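4.2 Phones as pointing devices: pairing and first use
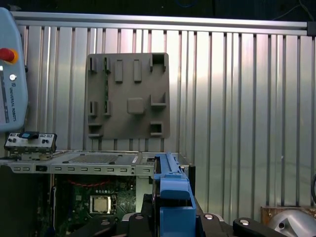
Figure 3. Teach pendant with a red emergency stop button, beside a corrugated metal wall.

Pairing a phone with a desktop computer is usually described by vendors as a single step. In our logs it took nine, counting the one where the participant looks for the other phone. We compared two apps that turn a handset into a trackpad and keyboard, Pindico and Trelik, against a plain wireless mouse. Each of the 264 participants used all three in shuffled order, and each pairing began from a locked phone with Bluetooth off, a state that matches how most people told us they keep it.

We recorded 649 pairing attempts with the two apps. Pindico asks for a four-digit code shown on the computer screen, and participants had little trouble with the code itself. They had more trouble with the permissions that came first, one of which requests access to contacts for purposes the app does not go into. Trelik skips the code and finds nearby computers by itself. It found them with great confidence, including the one in the next room, and several participants spent their opening minute moving a stranger's cursor.

Once connected, the phones did better than we had feared. Typing a short web address was quicker on Pindico's keyboard than on Trelik's, whose space bar sits directly above the system's home gesture. Dragging a file was slow on both. Participants tended to run out of glass before they ran out of desktop, lift the finger, and drop the file somewhere educational. We scored a drop in the wrong folder as an error under the Pritchard scheme, which has no category for files that were never found again.

Scrolling was the one task on which some participants preferred the phone. We treat this result with care, as the mouse supplied for the study had a worn wheel. The Simine comfort scale was given after each device, and its results appear in Section 4.3.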